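Speaker notes: Looking After Old Furniture Without Fuss
Talk for the Clumell Home Skills evening, starts 7.30

Wait for the back rows to settle. Say thank you to everyone for coming out, and thank you to Hanrahan Hall for having us again. Mention that the tea is at the side and people should get up for it whenever they like, I never mind, I'd much sooner talk to someone with a warm cup in their hands.

Start with my grandmother's sideboard. She polished it every week of her married life, and by the time it came to me there was so much wax on it that you could write your name in it with a fingernail. She loved that sideboard dearly and she was, bless her, slowly burying it. Pause here, people usually have one of their own to tell. Let two or three of them speak if they want to.

First proper point. Most old wood wants dusting far more often than it wants polishing. A soft dry cloth, folded so there's always a clean side to turn to, and go with the grain. If the dust won't shift, barely damp the cloth and dry straight after. Hold up my old cotton vest (it always gets a laugh) and pass it round so they can feel how soft it's gone.

Second point, wax. Once or twice a year is plenty for most of us. Thin coat, go and do something else for a while, come back and buff. If it feels sticky you've used too much. I bought my tin in Ronora 3 summers ago and I'm still nowhere near the bottom of it.

Then tabletops, which is what most people have come for, so don't rush. Talk about cups, hot dishes, sunshine through the window, and felt pads under anything that stays put. White rings are usually in the finish, and dark ones have often gone down into the wood, so those need more patience and perhaps somebody with more training than me. Decorated tops deserve a gentle hand, and it's always worth trying anything new on a hidden spot first. Remind them about the floor as well, and lifting furniture instead of dragging it.
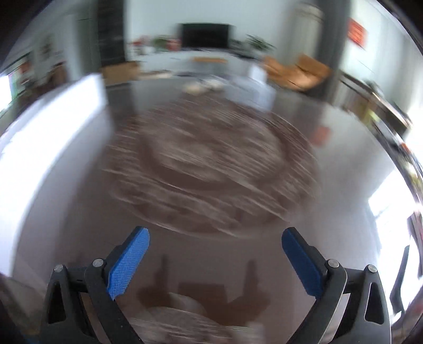
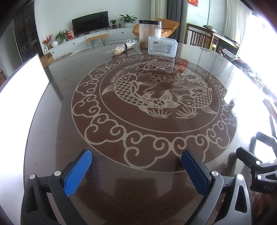

Second slide: round table in dark-brown wood, with koi and curling clouds in the centre medallion.

Carry on to moving house. Tell the Skimero story, but keep it short this time! We had a bookcase on a landing for 4 hours because I was sure it would go round the bend if we only tipped it a little more. Take the shelves out, tie the doors shut, measure the stairs before you measure anything else. Put the screws in an envelope and tape it inside a drawer, and write on the envelope, even though you're certain you'll remember.

Woodworm if there's time. Small round holes may be very old and quite harmless. Fresh pale dust underneath is what to look for, and then it's best to keep the piece away from the others and ask for advice.

Questions. Someone will ask about olive oil and vinegar. Be kind, lots of us grew up with it, but say that I've stopped using it myself as it can leave a film that catches dust.

Handouts are on the chair by the door, 200 printed, so they can take one for a neighbour. Cups back to the hatch, please.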